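Notes from Zorkcombe: the winter timetable, the new apron and a word on turboprops

Readers who follow regional aviation will be aware that Zorkcombe Airport has published its revised schedule, and that the revision is more extensive than in previous years. This post sets out the principal changes, with some observations on what they are likely to mean for passengers and for the smaller operators based on the field. The views expressed are those of the author alone.

The most significant change concerns Pastel, which will increase its weekday departures from 10 to 11. The additional rotation is an early evening service, timed to connect with the last northbound train from the town station. Pastel had requested an earlier slot, but the airport was unable to grant it while resurfacing work continues on the western taxiway. The company has indicated that it will apply again when the work is complete.

Tello, by contrast, has withdrawn its Wednesday freight flight. The service had been operated with a single aircraft and had been subject to repeated cancellation during periods of strong crosswind. Customers who relied upon it for overnight parcels have been advised to use the road service until a replacement is agreed. It is regrettable that the notice given was so short, and several businesses on the industrial estate have written to the airport to say so.

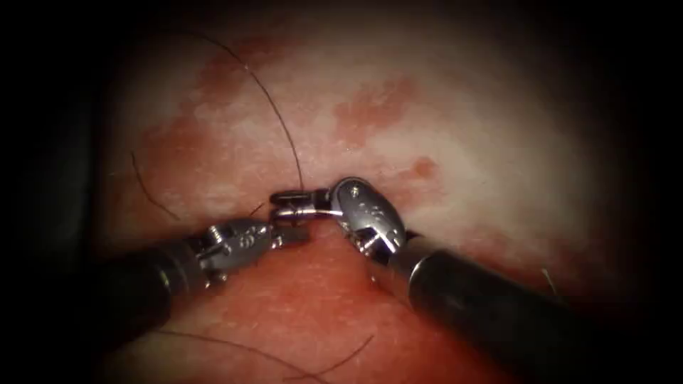
The airport's reply to those letters was courteous, though it left the central point unanswered. An airport cannot compel an operator to fly. It can, however, decide what use is made of a vacant slot, and there is a reasonable case for reserving this one for freight until the spring. A passenger operator would fill it quickly, and once filled it would be very difficult to recover.

Construction of the eastern apron has now reached its second stage. The drainage is in place and the first concrete bays have been laid. When finished, the apron will provide 2 further stands suitable for regional turboprops, each with fixed ground power. At present, aircraft waiting on the eastern side must run an auxiliary unit or call for a ground cart, and residents of the lanes beyond the perimeter road have complained of the noise for many years. Fixed power should reduce the problem considerably, provided that operators are required to use it. The published conditions say only that they are encouraged to do so.

Access to the viewing area will be restricted while the second stage continues. The gate beside the flying club remains open during daylight, but the upper car park is closed and vehicles left on the verge have been removed. Visitors are asked to use the main car park and walk back along the signed footpath, which is uneven in places and unlit after dusk. 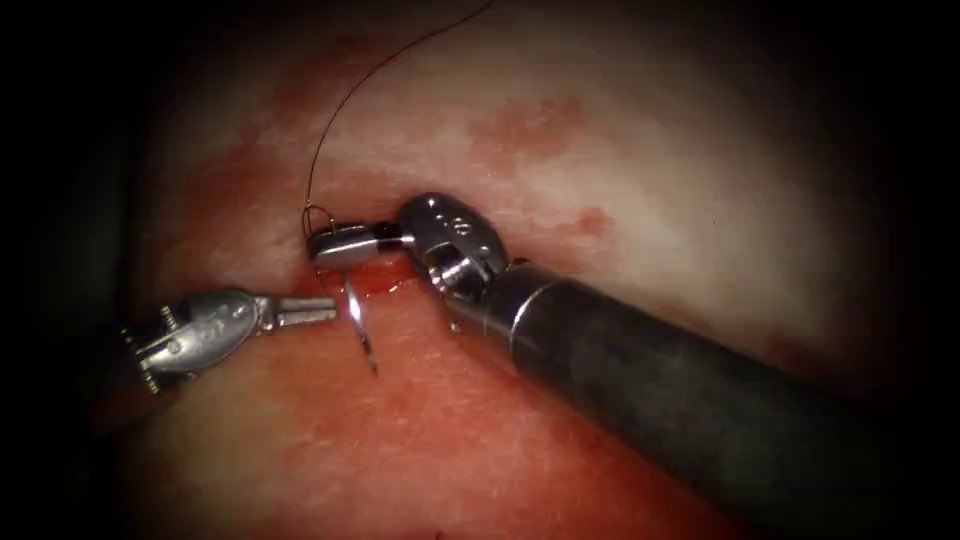 Several correspondents have asked whether Pastel intends to replace its existing fleet. The company has made no announcement, and it would be unwise to read too much into the visit of a demonstration aircraft in April. Manufacturers bring such aircraft to regional airports as a matter of routine. The demonstrator remained on the ground for most of the afternoon, was shown to airline staff and a small number of invited guests, and departed shortly before the field closed.

The question of fleet replacement nevertheless deserves attention. The present aircraft are well suited to the length of the Zorkcombe runway and have a good record in wet conditions. A larger type would carry more passengers on the busiest departures, but would fly half empty in the middle of the day, and the economics of a short route are seldom improved by carrying unsold seats. In the author's opinion the additional rotation is the sounder course for the time being.

Maarten Jansen, whose articles on short-runway operations have been mentioned in earlier posts, takes a different view. He argues that higher frequency places a greater burden on crews and on line maintenance, and that a modest increase in aircraft size would be easier to sustain through the winter. His argument is carefully made. It rests upon the assumption that engineers can be recruited locally, and readers with experience of the present labour market are invited to write in on that point. 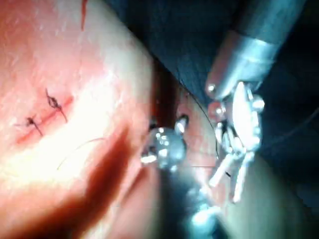 Zorkcombe Notes, No. 93

Ground handling is the remaining matter. Poka has been appointed to provide passenger handling for all scheduled services from the start of the new timetable, replacing the separate arrangements under which each airline employed its own staff. Check-in desks will be shared, and bags may be deposited from the time the terminal opens. Passengers with assistance bookings made under the old arrangements should confirm that these have been transferred. The author made such a confirmation by telephone and found the procedure straightforward, although the number printed on the older booking forms is no longer in service.

Boarding will continue to take place on foot from the terminal doors. A covered walkway was included in the original plans for the eastern apron, but does not appear in the current drawings. An enquiry has been sent to the airport and any reply will be published on this page.

Corrections to the stand allocation table in the previous issue have been received from two readers and the table has been amended accordingly. The next issue will deal with the flying club's lease and the proposed changes to landing fees for light aircraft. Correspondence on either subject should be sent through the contact form.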